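The Stulldale Road

Vaida Ramanauskas drove the mail between Burnel and Stulldale for the county. It was 100 miles there and back, and in October the last 3 miles were mud.

She had one letter for the Pešek place. It had been sent to the wrong town twice and the envelope was soft at the corners. She could have left it in the box at the road, but the box had lost its door, so she walked up.

Přemysl Pešek was on the porch splitting kindling. He wiped his hands on his pants before he took the letter. He looked at the handwriting for a while.

"My brother," he said. "He's been in Plodberg since he sold his half."

"Do you want me to wait? If there's an answer I can take it today."

He thought about it. Then he went inside and she heard a drawer open and shut. The dog came over and leaned on her leg. Rain had started on the far side of the valley and she watched it come across the Chowdary field.

When he came back out he had the same envelope, still sealed. He had crossed out his own name and written his brother's under it.
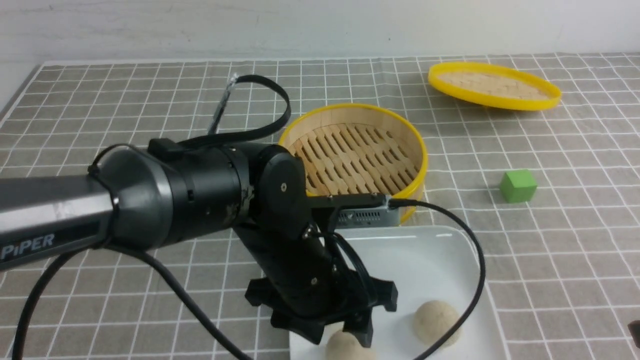 A black cable loops over the white tray.

"You didn't read it," she said.

"He'll know what's in it."

She told him it would need a new stamp. He found two in his coat and gave her both. She put the letter in the bag with the rest and walked back down to the truck. It took her a few tries to get it turned around. When she looked up at the house he had gone back to the kindling, and the rain had reached the barn.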